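### 3.2 Finger replacement and zero check

Both arms of the Hanska cell carry white two-finger grippers (Fig. 4). Finger pads were replaced after 165 hours, and the zero offset was then reset with the Zemetti utility. Each gripper was closed 40 times before logging resumed.

**Figure 4.** Bimanual cell with the lime-green ring between the grippers.

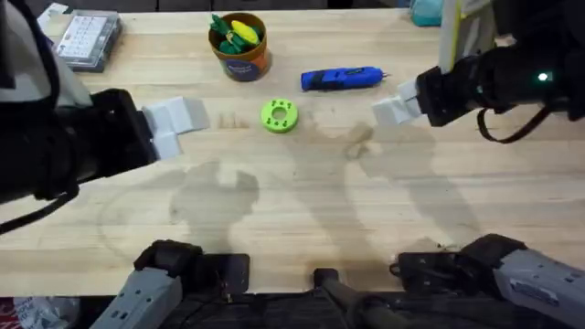

Must both arms be re-zeroed when one set of pads is changed?

Only the serviced arm needs a new offset; the other keeps its stored value.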